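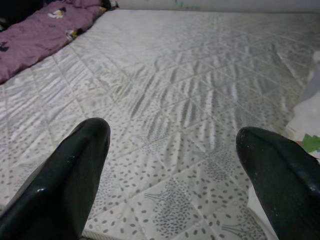

ひし形キルトの生地。グレーの葉模様と木のモチーフ

Dallent 床置きマットレス シングル
取扱:Wanilex 寝具部

商品について
Dallentは、ベッドフレームを使わず、床にそのまま置いて使うことを前提にしたマットレスです。上面はオフホワイトの地にグレーの柄をプリントしたキルト生地で、縫い目は斜めに交差しています。柄は場所によって変わり、羽根や葉のような筋が並ぶ部分と、小さな粒を散らした中に木の形が入る部分があります。生地の裁断位置は一枚ごとに異なるため、柄の出方は選べません。

側面はグレー系の生地です。上面と色味をそろえてあるので、壁ぎわに寄せて置いても、部屋の中央に置いても使えます。表と裏の区別はありませんが、品質表示のタグが付いている側を足元にしてください。

仕様
品番:DL-289
サイズ区分:シングル
重量:14kg
中材:ウレタンフォーム
上面生地:ポリエステル混、プリントキルト
側地の取り外し:不可
梱包:圧縮ロール、1個口
保証期間:お届けから2年

開梱と設置
圧縮した状態でお届けします。袋を開ける前に、マットレスを広げる場所まで箱ごと運んでください。開梱後は45分ほどで厚みが出はじめますが、使用は翌日以降をおすすめします。角の戻りが遅いときは、手のひらで軽く押して空気を入れてください。開梱時にウレタンのにおいが残ることがあります。窓を開けて換気してください。

一度開いたものを元の大きさに巻き直すことはできません。引っ越しの際は、Fliltardの収納バッグ(別売)に二つ折りで入ります。折ったまま長期間置くと跡が残るので、移動が済んだら早めに広げてください。

床で使うときの手入れ
床に直接置くと、裏面に湿気がたまりやすくなります。週に2回を目安に壁に立てかけ、裏側に風を通してください。梅雨から夏にかけては回数を増やします。フローリングの場合は、下に除湿シートを敷くと手入れが楽になります。立てかけている間に、床のほこりも拭き取っておいてください。

汚れは薄めた中性洗剤を布に含ませ、たたくようにして落とします。その後、水で絞った布で洗剤を拭き取り、陰干しにします。漂白剤はプリントが色落ちするため使えません。掃除機をかけるときは、ブラシのないノズルで縫い目に沿って動かしてください。 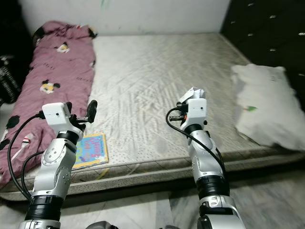
シーツは普通のシングル用で合いますか。
シングル用のボックスシーツをお使いください。厚みがあるため、マチの浅いものでは角が外れることがあります。平らなシーツを使う場合は、四隅をマットレスの下に折り込みます。

組み合わせて使えるもの
Fashola 除湿シート シングル用
Fashola 洗えるベッドパッド シングル用
Fliltard 収納バッグ 二つ折り用

枕、毛布、掛け布団は付属しません。

配送と返品
在庫がある場合、ご注文から2営業日で出荷します。玄関先でのお渡しとなり、室内への搬入は別料金です。開梱後の返品はお受けできませんが、生地の破れや縫製の不良は交換いたします。到着後、タグの番号を控えてご連絡ください。

お問い合わせは商品担当のFuad Tekleabまで。生地見本をご希望の方には郵送します。見本は上面のキルト生地と側面の生地の2種類で、返却は不要です。

掲載内容は2019年9月26日現在のものです。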